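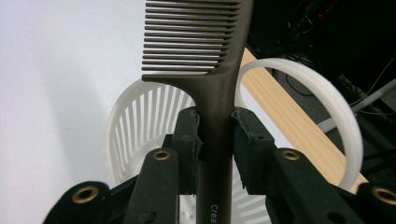
Dakix Hand-Held Gripper
For collecting grasping demonstrations without a robot in the room

The Dakix is a two-fingered gripper that you carry in your hand, with a camera looking down along the fingers. You pick things up with it, put them down again, and the recording becomes training material for a robot arm wearing the same fingers. We have been making it at Gavalas for a good while now, and we're still very fond of it — it has been lent out, dropped, argued over and taken home at weekends more than anything else on our shelves.

Why thin things matter

Most people start with cups and blocks, and quite right too, as they are forgiving. The trouble comes with long, narrow objects such as tail combs, pencils and paintbrushes, where a small error in the angle of the wrist sends the thing swinging round between the fingers. Darlene Lachance, who looks after our grasping studies, wanted to know if it was better to record more demonstrations of these objects or to record them more carefully, and she very kindly let us put her findings on this page.

She gathered 599 demonstrations of slim household objects, all picked up by hand with the Dakix, and kept 581 of them after checking. One policy was trained on the whole kept set. A second was trained on a smaller set of 100, chosen so that the handle sat squarely between the flat inner faces of the fingers and the object stayed in view from start to finish. Tried on the same arm with the same objects, the smaller set gave steadier grasps on combs and brushes, while the full set did better when the objects were lying in a muddle with other things. Her advice these days is to train on everything first and then finish with the careful ones, and that is how our own sample recipe is now set up.

What comes with it

Gripper with left and right linkages, black
One pair of flat-faced fingers, fitted
Camera mount
Printed guide to recording, including Darlene's notes on slim objects
Platard software for trimming and checking recordings

Fingers do wear at the tips with regular use. A few scuffs make very little difference, but do change both together when you change them, so that the faces still meet evenly. Spare pairs are sold in packs of 6.

Borrowing one first

If you would like to try a Dakix before buying, Harvey Campbell keeps the loan list and is always glad to talk through what you're hoping to record. The next loans go out on 28th October. Tell him which arm you'll be using, and if it's a Faser, mention that too — the adaptor plate is packed separately.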